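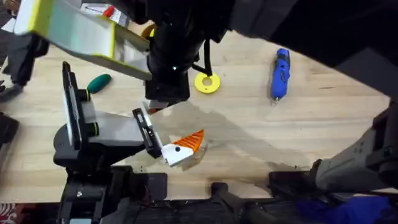 Hằng Nông on teaching two arms by hand

Hằng Nông works two to three hours at a stretch and then hands the controls to someone else. Past that point, she said, the recordings get worse before the person making them notices.

Nông runs demonstration recording at Restberg, a small company that sets up pairs of robot arms for light bench work. Her job is to show the arms a task by driving them from a pair of handheld controls, again and again, until there is enough material to train on. She has been at it since the company moved into its space in Derkdale, and before that she repaired sewing machines.

"People think the hard part is the software," she said. "I can't speak to that. For me the hard part is picking up a small thing the same way I would pick it up if I cared about it, and doing that again after lunch."

The current job is sorting and handing over small mixed items on a wooden tabletop. The items are chosen to be awkward in different ways. One is a little white piece with an orange end that comes to a point, and it gives new operators the most trouble. Pinched too near the tip, it turns in the fingers. There is also a flat yellow ring with a hole in the middle, a dark green oval, and a blue handheld rotary tool with a small metal tip.

"The ring is flat, so you have to decide," Nông said. "Do you slide it, do you tip it up, do you go in through the hole? All three can work. But if I do one and the next person does another, we've made a mess for whoever trains on it. So we agree before we start."

Those agreements are kept in a plain text file that everyone reads at the start of a shift. It says which arm goes first and where the other one waits. It says what to do after a drop, which is to pick the item up again and keep recording if it is still on the table. Nông wrote most of it and has changed it many times.

She used to throw out every recording with a mistake in it. That stopped in August, after a batch in which the trained arms would miss an item, close on air and then carry on as if they were holding it.

"They had never seen anybody miss," she said. "I had cut all of that out. So we went back and left the misses in, as long as the person fixed it. A clean miss and a clean recovery. I like those better now than the perfect ones."

The set for the current job stands at 3,079 recordings. Of those, 475 include at least one recovery. Nông keeps the tally herself and would like the second number to be higher, but she does not want people to miss on purpose. She says she can tell when they do, from how quickly the arm comes back.

The company has also tried the other method, in which a person takes hold of the arm and moves it through the task directly. Nông likes it for one arm and a slow motion. With a pair she finds it tiring, and the person's own hands and sleeves get into the camera view.

"You're holding up part of the arm, and you're trying to close the gripper with your thumb, and the other one is over there needing something," she said. "You'd want a third hand. With the controls I can sit down."

Sitting down has its own problems. At the controls she does not feel how hard the fingers are squeezing, so she goes by sight and by the sound of the motors. Depth is difficult too. New people tend to stop above an item and then come down in small jumps, and the trained arms copy the jumps. She teaches them to use the shadow on the table as a guide and to come down in one motion.

Her first exercise for a new operator has no items in it at all. They move one arm to a spot, then the other, then both together, without letting them touch. After that comes a day with a single item. Most people are recording usable work by 320 tries, she said, though one former crane operator got there in far fewer.

Restberg bought its controls from a supplier called Skutine, and Nông has a list of complaints. The left trigger sticks. The cable to the right one is too short, and she has taped an extension to the underside of the desk. She has asked for a foot pedal to start and stop each recording and has been told one is coming.

A colleague named Đinh handles the training side, and the two of them go over the failures together once the results are back. Nông said those meetings are where she learns the most, and where she has lost the most arguments. In the last one, Đinh showed her that the arms kept hesitating before each handover. She went back to her own recordings and found the same pause in nearly every one.

"I was looking over to check the other arm," she said. "I didn't know I did that."

She is recording the handovers again this month, starting with the ring.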